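Search this guide
Home Kit Guides
Go

Setting Up Your First Aid Bin
Section 4: Sorting and packing the wraps and soft rolls

By the Vutari home guides team
Updated December
Shares 600 | Comments 14

If you've come straight from Section 3, your bin should be washed, dried and sitting on the table in front of you, and you've probably already had a cup of tea and wondered how one household came to own so many bandages. Most of us have been there! Wraps tend to pile up in bathroom drawers, glove boxes and the bottoms of sports bags, and the job now is to get them all into one place where a person with a bleeding knee can find them.

Set aside a quiet hour. Friday evening suits a lot of families, but any time will do so long as the table is yours and no one needs it for supper.

What you'll need

A plastic bin with handle slots, no deeper than your forearm
Clear bags in two sizes (the Borkia ones with the flat base are lovely, but freezer bags are fine)
White stick-on labels and a dark marker
A dry cloth
A rubbish bag

4.1 Laying everything out

1. Wipe the table and let it dry completely. Cohesive wrap picks up crumbs and fluff like you wouldn't believe, and they don't come off again.

2. Tip out every wrap, roll and packet you own. Go back and check the car. (You'll be glad you did.)

3. Put the sealed packets to one side and the opened ones to the other. Loose rolls go in the middle for now.

4. Look over each loose roll in good light. Give the outer layer a gentle stretch. It should spring back and cling to itself. If it has gone limp, crumbly or sticky to the fingers, put it in the rubbish bag.

Note: A bit of a ragged edge on the inner core doesn't matter at all. It's the wrap you're checking.

Caution: Many stretchy wraps contain natural rubber latex. If anyone in your home has a latex allergy, or if you have visitors who might, check the packet and keep only latex-free rolls. When the packet is long gone and you can't tell, don't keep the roll.

4.2 Tidying the loose rolls

5. Find the free end of the roll and peel back one full turn, then lay it down again without pulling. Wrap that's been wound too tightly loses its stretch in storage.

6. Fold the last corner under to make a small tab. It's a fiddly little job, but cold fingers and worried parents will thank you for that tab — it saves picking away at the layers looking for the end.

7. Press the tab lightly. No tape or pins, please.

8. Sort by width first and colour second. Some families like to give each child a colour, and if it stops an argument, we're all for it.

4.3 Bagging and labelling

9. Put your rolls into clear bags, a few to each. Bright colours show nicely through the plastic, so you'll often spot the right one before you've read a word.

10. Write the label before you stick it on. Put the width, the date you packed it and "latex-free" if it is. Place it near the top of the bag.

11. Squeeze out the extra air and close the bag. Leave a little give so the rolls aren't flattened.

Caution: Keep empty plastic bags well away from babies and small children, and don't leave the bin within their reach while you work.

4.4 Filling the bin

12. Lay the flatter packages along the bottom.

13. Stand the tall bags up at one end with their tops above the rim. They'll slump a bit, and that's all right.

14. Keep one loose roll out until the very end and set it on top. It's the one you'll reach for most.

15. Lift the bin by its handle slots and carry it a few steps. If anything slides about or pokes through a slot, rearrange it now.

Note: If you're using the Girico divider (part 3786), fit it before step 12. It doesn't like being pushed in afterwards, and neither will you.

Store the bin somewhere cool and dry, out of direct sun. A hall cupboard is ideal. Scissors, tweezers and ointments have their own tray, covered in Section 5, so leave them on the counter for the moment.

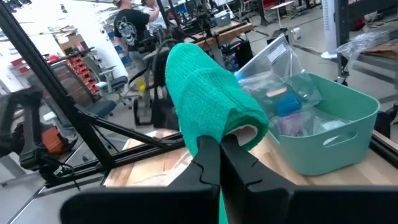 Once the bin is on its shelf, write a short list of what went into it and tape the list inside the cupboard door. When a roll gets used, cross it off, and take the list along the next time you're at the pharmacy.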